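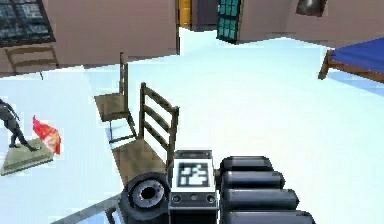
The marker housing in the simulated apartment, bed and chairs behind.

Setting Up a Practice Apartment Before You Bolt Anything Down
Posted by Noreen Flanagan, March 9, 2021

My arm lives on a bench in the shared workshop, where it has so far hit a vise, a shelf and Jörg Hamann's lunch. Jörg suggested I do my crashing in simulation. Fair enough.

You'll need the arm's model file, a room file and a free evening. I used Breltow for the physics and a furnished apartment from Musora.

1. Load the room with no arm in it. Drop a ball on the floor. If it falls through, fix your collision meshes now, while you still have patience.

2. Add the arm and check the units. Mine came in millimeters and the room was in meters, so my first arm was 1,000 times too big. Very imposing - not much use indoors.

3. Attach the marker to the gripper housing, and make it a child of the housing so the two move together.
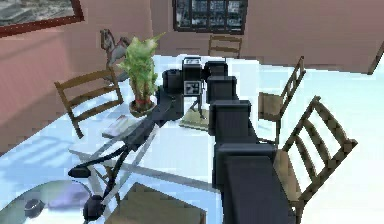
4. Set your joint limits from the real arm, then take 3 degrees off each end. Ryota Furukawa runs his right up to the stops and goes through a lot of gears.

5. Run the control loop at 60 Hz. Slower works until the gripper touches something.

6. Save the room under a new name. I skipped this once and spent a weekend in November rebuilding it. 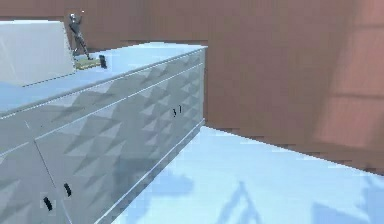

Pick an easy first target. Anything on the floor means a long reach and a lot of swearing, so start at counter height. The kitchen run has a flat tan board up there and most of the countertop is clear, which leaves room to miss. Move the gripper over the board, stop, lower it slowly and log the joint angles.

My version took 13 tries. Keep the log, and go back to step 4 if the elbow flips.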